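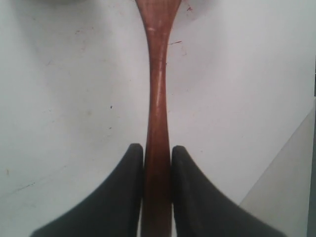 Triltham Paddling Club / Gear & Boathouse Team

ok handle care thread. been promising this since July and people keep asking me on the dock with their hands full so I'm just going to type it all out. short posts. bear with me

first thing. look at the reddish one up top, polished finish, narrow in the middle, gets wider toward the top. now look for the short whitish scuff up on the wide part. and the lighter patches lower down where the grain shows through. those are the kinds of marks I want you to go looking for on YOUR stuff

a scuff is not a crack. please stop bringing me scuffs in a panic. please DO bring me cracks

how to tell. fingernail. drag it across the mark, not along it. nail slides over = scuff, carry on. nail catches = put it on the repair hooks and write it on the board

if you can't tell, old pair of nylon tights. pull it down the whole length. any lifted grain will snag it right away. I keep one in the blue bin, do not throw it out again

the lighter patches are the ones people ignore. a light patch can be finish that's worn thin. wood still fine, finish on the way out. you've got time but not a whole season

dark patches are worse. dark means water may have got in already. dark AND fuzzy, stop using it, come find me

ok so. cleaning. before you do anything else, clean it. sunscreen is the enemy here. nothing sticks to sunscreen

warm water, tiny bit of dish soap, soft rag. wipe, rinse the rag, wipe again. dry it with a towel. then leave it overnight, indoors, not leaning on the heater

NOT leaning on the heater. I'm saying it twice

no scrub pads. no bleach. no spray cleaner from under the sink. no dishwasher (someone asked. about a kitchen spoon to be fair but still)

sanding. only if it needs it. half of you sand because it's fun

if it's just a scuff in the finish, skip straight to the 500. couple of light passes with the grain and wipe. done

rougher than that, start at 220, go easy, then the 500. always with the grain. if you go across it you will see every scratch once the oil is on and you'll be mad at yourself

the narrow part in the middle, careful. that's where your hand ends up all the time and it's already the thinnest bit. don't make it thinner. fold the paper round it and twist gently, like you're drying a glass

the wide part, use a block. fingers make dips. you won't feel the dip til the finish is on and then it's all you can see

where the wide part meets the narrow part is the awkward bit. no block, no twist, just small strokes following the curve. slow. put the radio on

wipe the dust off with a damp rag, let it dry, feel it with your eyes shut. sounds silly. works better than looking

now finish. question I get most is oil or varnish. answer is whatever's on it already

oil over varnish just sits there being sticky. varnish over oil peels. don't mix em

how to know which: drop of water on a clean spot. if there's a hard shiny skin and the drop sits up, probably varnish. if it looks more like bare wood with a glow to it, probably oil. still not sure, ask before you open a can

for oil. thin coat, rag not brush. leave it 12 minutes, wipe off everything that hasn't soaked in. everything. people leave it on thinking more is more and then it's tacky for a month

next day do it again. three coats on a worn one, one coat if you're only topping up

RAGS. oily rags go flat on the fence outside til they're stiff, then in the metal can with the lid. never balled up in a bag. they can catch fire on there own. this isn't me being fussy, it is a real thing that really happens

for varnish. thinner than you think, brush, good light from the side so you catch the runs. sand lightly with the 500 between coats. two coats. keep the dog out of the room

don't varnish where your hands go unless it was varnished there before. a lot of people get blisters off it. I do

storage! flat on the pegs or hanging. never standing in a corner all winter with the weight on one end. they do bend. I've a very nice curved one here if anyone wants to see what a corner does

not in the car either. we had one left on the back shelf of a car all summer and the finish bubbled like toast cheese

inventory while I'm here. went through the whole rack at Warari landing with the clipboard. 73 pieces with wooden handles. 29 need some kind of attention, mostly just a clean and a coat. that's better then last year

so if 29 of you each took one home we'd be finished in a week. just saying

tags: green = fine, yellow = needs a clean and coat, red = do not use. if you fix a yellow one, take the yellow tag OFF and put a green one on. I found four with both

supplies are on the shelf by the door. rags, paper, blocks, oil. bring the oil back, it's the big can from Trutov and it's the only one we have

someone asked about the color. no we don't stain them. reddish ones start reddish and oil makes them look warmer and darker when it goes on, settles down a bit after. don't buy stain. please

someone else asked about wax. fine over oil, on the wide part only. wax on the grip is slippery when your hands are wet, learned that one myself, went right in

and last one from the replies, can you do it on the kitchen table. yes, put newspaper down, and open a window. and don't tell your household I said yes

bench is free most evenings after 6 if you'd rather do it at the boathouse. lights are on the left as you go in. sweep up after

more on blades and tips when I get to it. that's a longer thread and my tea's going cold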